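Bathroom Storage Notes: Clear Acrylic Containers for Toothpaste

By Erasto Makori

Following the October issue on drawer dividers, several readers of the Wudside newsletter asked about small open containers for the counter or shelf.

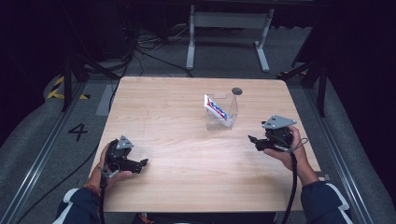
The main variable is height relative to the tube. A straight-sided box shorter than the tube lets it lean on a diagonal, with one end clear of the rim where it can be picked up with two fingers. A box taller than the tube hides the end and has to be tipped or reached into. For a family-size tube, the wall height should come to a little over half the tube length.

Orientation is a matter of preference. With the crimped end up, the contents settle toward the cap and less squeezing is needed. The cap then sits on the floor of the box, so it must be closed fully — residue collects in the corners and hardens there. With the cap up, the base stays cleaner but the tube is more likely to slump as it empties.

Clear acrylic shows the contents through the walls and also shows every water spot. Wash with mild dish soap and lukewarm water, then dry with a soft cloth. Avoid ammonia-based glass cleaner and abrasive pads, both of which haze the surface. Most boxes of this type are not rated for the dishwasher.

A light box with a tube leaning in it is top-heavy toward the leaning side. Place it away from the counter edge and clear of any cable grommet or other cutout in the surface. Two small clear bumper pads under the base stop most sliding on finished wood.

The Pondine branch has 49 clear boxes left from the spring order, and Fontana has 20. Members may reserve them at either desk until 4 p.m. on the last day of the month. Lids are ordered separately through Peris.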